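Plerport Community > Home & Workshop > Tables, Mats & Surfaces > Cleaning

We use cookies to remember your login and to show you offers from our partners. Accept all | Manage settings

Big gray table mat looks dirty two minutes after I clean it. Do I own a mat or a map of everything I've ever done?

Alper Akyol
Posted 09/09/2023

I have a white Fultska table, and in January I bought the largest mat Horkard makes to protect it. The table has never looked better, on account of being mostly covered. The mat is another story.

The product page called it "charcoal, low maintenance." I would like to meet the person it's low maintenance for. Mine has gone patchy, with lighter areas drifting across it and faint dark smudges in between, plus a few tiny specks that I've now spent more time looking at than most paintings. From the doorway it looks fine. Up close and in good light it's a weather forecast.

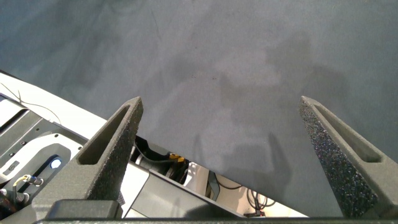 What I've tried so far

Damp cloth, plain water. It looks wonderful while damp. Then it dries and all the patches come back, sometimes with a friend.

Dish soap, a generous squirt. This gave me swirls. I rinsed, and got different swirls.

Lobo surface spray, the kind that smells like a lemon with a law degree. No change to the patches, but the room was unpleasant until dinner.

A lint roller, which did pick things up. I was briefly happy.

I should say how much of it there is, in case the answer is "take it to the sink." The thing covers most of the tabletop and only leaves a strip of white showing at the back. It does not fit in my sink. It doesn't fit in my tub either unless I fold it, and the leaflet has a drawing of a folded mat with a big X through it.

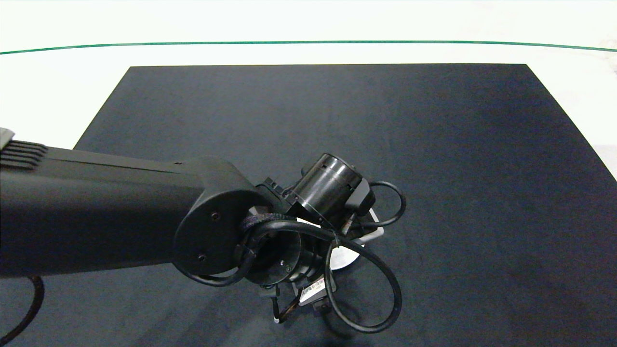

So whatever I do has to happen right there on the table, ideally without water running off the back onto the floor, as it did with the dish soap. I'm not after showroom condition. I'd just like it to be one color. I also wouldn't say no to hearing that everybody's looks like this and I should go outside.

3 answers

Maeve Lenihan

Your dish soap is the problem, or at least it's most of the swirls. Matte surfaces hang on to soap film, and every time you wipe with a wet cloth you're moving the film somewhere new.

What worked on mine (different brand, same moody gray):

Lint roller first, or you'll be grinding the crumbs in.
Wring a microfiber cloth out until it's barely damp. Warm water, no soap.
Wipe in straight lines, one direction, and rinse the cloth way more often than seems reasonable.
Go over it right away with a dry towel. Don't let it air dry. Air drying is how you get the islands.

It took me three rounds over a weekend to get the old soap out. If a smudge is greasy, put one drop of soap on the cloth, never on the mat, and then do the rinse part twice. Try a corner first, obviously. I did not try a corner first.

Some of the lighter areas may just be wear, by the way, and no cloth is going to fix those. You can check by wetting a patch and drying it hard with a towel. If it comes back in exactly the same shape, make your peace with it.

Declan Ó Briain

flip it over

Kathleen Kinsella

Before you follow the advice above mine, check that yours is the same on both sides. The Horkard I had was shiny underneath and slid around like a hockey puck. Great if you want your coffee delivered.

Agree with Maeve about the soap. For the specks I use an old soft toothbrush, dry, held almost flat. If they don't move with that they're either in the surface or they came with it, and I leave them alone. I went after one with a fingernail once and now I have a shiny spot 9 times the size of the speck.

About the runoff: lay a rolled towel along that white strip at the back before you start. And lift the edges when you're done. Water creeps under there and sits, and then you'll be back asking about the table.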